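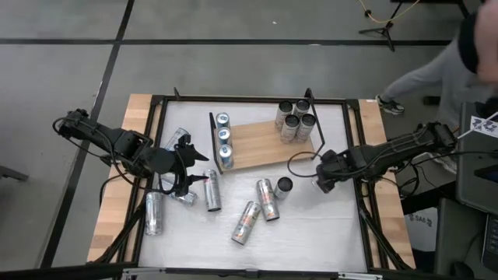
4. Tape on the floor as a shared rule

4.1. Where the lines come from

In the interviews we asked first who had put the tape on the floor, and when. This question was more difficult than we had expected. Of the 24 persons who took part in the study, only a few could tell with certainty who had made the lines in the room where they worked every day. Most of them answered with "it was already here" or "somebody from before." In Flekinitz, where the oldest of the seven workrooms is located, one participant believed that the yellow lines came from the former owner of the building, a printing company, and another one from the same room believed that they were from the fire inspection. Both persons followed the lines in the same manner. It seems that the origin of a line has little influence on whether it is obeyed.

We must distinguish between two kinds of lines. The first kind encloses something: a machine, a cabinet, the swing of a door. The second kind divides the floor into parts without saying what the parts are for. In Figure 1 the lines are of the second kind. Black tape on gray concrete forms a large grid, and a worktable with a white top stands on this floor. From the tape alone a visitor could not tell which part of the floor is meant for walking and which for working. In rooms with such a floor, the meaning of each part must be learned from the colleagues.

Participants described this learning as a slow thing which happens mostly by mistake. A person puts a cart in a certain square and is asked to move it. After this, the person knows. One of the younger participants in Skurkinari said: "I think I learned the whole room by being told no." We did not find any room where a written explanation of the grid was given to new users, although in two rooms such an explanation had existed in the past and was still remembered by the older users.

4.2. Color and width

The choice of color was explained to us in many ways, and the explanations did not agree. Yellow was considered by almost all participants as a warning color, and they hesitated to place objects on a yellow line even for a short moment. Black tape was treated with more freedom. Several participants told us that black tape "is only for measuring" or "is only for us," in the sense that a visitor does not need to respect it. White tape was in the middle between the two. In the Domotura building, green tape was used in one corridor because a large quantity of it had been left from an exhibition, and the users of this corridor had given it the meaning of "free to use" after some months.

The contrast with the floor also plays a role, and here our observations agree with the complaints of the participants. On a dark floor black tape is difficult to see in the evening, especially close to the walls. On a light or middle gray floor it is quite visible, but it has the disadvantage that scratches and rubber marks from wheels have a similar appearance. In the Mac an tSaoi hall we noticed that two users walked around a long dark mark from a pallet truck as if it were a line. When we asked them later, one of them was surprised to hear that it was not tape.

About the width of the tape the participants had strong opinions. Narrow tape was preferred by those who move objects with wheels, since small wheels make a noise on the edge of wide tape and sometimes lift it. Wide tape was preferred by those who clean the floor. They explained that narrow tape comes loose first in the corners and then collects dust on the glue side, which cannot be removed with a normal mop. No width was found that satisfied both groups.

4.3. Diagonal walking and straight lines

A grid is made of straight lines, but people do not walk in this way. During our observation periods of 30 minutes we drew the walking paths of all persons present on a printed plan of each room. In every room the most used path was a diagonal one, from the door to the place where the shared tools are kept. This path crossed the lines at several points. At these points the tape was more worn than at other points, and in the Skurkinari rooms it had been repaired with pieces of a different color.

These repairs are of interest for our question. A repair shows that a user judged the line to be worth keeping. At the same time, the fact that the line needed a repair at exactly this place shows that the same users step over it all day. When we presented this contradiction to the participants, most of them did not see it as one. They explained that the line is for objects and that walking over it is of no importance. One participant compared it with the border of a kitchen garden, over which the owner steps without thinking, but where a guest would walk around.

A different situation was found where the lines themselves were not placed at a right angle to the walls. In two rooms the tape had been laid according to the position of a large table and later the table had been turned. The users continued to place their carts and boxes parallel to the tape and not parallel to the table. The room had in this way two directions, and some participants said that it gave them a feeling of disorder which they could not explain until we pointed to the angle.

4.4. Tables as part of the floor plan

Although our study is about floors, the participants spoke very often of tables. A table with a fixed place works like a line: people walk around it, store things against it and give directions by means of it ("left of the big table"). A table which can be moved does not have this effect, even when in practice it is never moved. In the Domotura building the users had marked the four feet of one table with small corners of tape. According to them, the table had never been moved since. The corners were considered more important than the table, and one person asked us to please not put our bag on them.

The space next to the table is also claimed, though it is rarely marked. Participants who worked standing considered one long step from the edge as belonging to the table. Participants who worked sitting claimed less in general, but they reacted more strongly when somebody entered this space from behind. We recommend that the distance between a table and the closest line should be discussed with both groups before any tape is laid, as the drawings which we received from the building managers showed only the tabletops and not the persons working at them.

The covering of the table was mentioned in only one of the rooms, where it hung down over the edges and hid the tape corners. The users had cut it shorter on two sides.

4.5. Removal

The last part of the interview was about removing tape. Here the answers were remarkably similar in all seven rooms. Everybody could name at least one line that had no purpose any more, and almost everybody had decided to leave it in place. The reasons were practical in most cases. Old tape leaves glue, the glue becomes dark, and the dark trace is then more visible than the tape was. In one room of the Mac an tSaoi hall a solvent had been used on a painted floor and the paint had come off together with the glue, leaving a bright line at the same position. This line was still respected in the time of our visit.

Besides the practical reasons there was also a certain caution. Participants were afraid of removing a line which could be important for a person who was absent at the moment. This caution was strongest in the rooms with many irregular users. In Flekinitz, where the list of persons with a key has more than 300 names, the users told us that they prefer to add a new line over the old one, in a different color, and to wait until somebody protests. If there is no protest until the yearly cleaning in March, the old line may be removed by the person who made the new one. This rule is not written anywhere, but it was told to us in nearly the same words by persons who did not know each other.

We must mention two limits of these results. Our visits took place during the day, so we cannot say how the lines are used by the evening groups, who in some rooms are the majority. Also, the participants knew that we were interested in floors, and it is possible that they looked at the tape more carefully in our presence than they normally do. One of them told us at the end of the interview that she had walked around a line that morning for the first time in years, and that it had made her late for the coffee.

The walking plans for all the rooms were drawn at the same scale. They will be compared with the plans of the building managers in Section 5, where we also discuss the position of the doors.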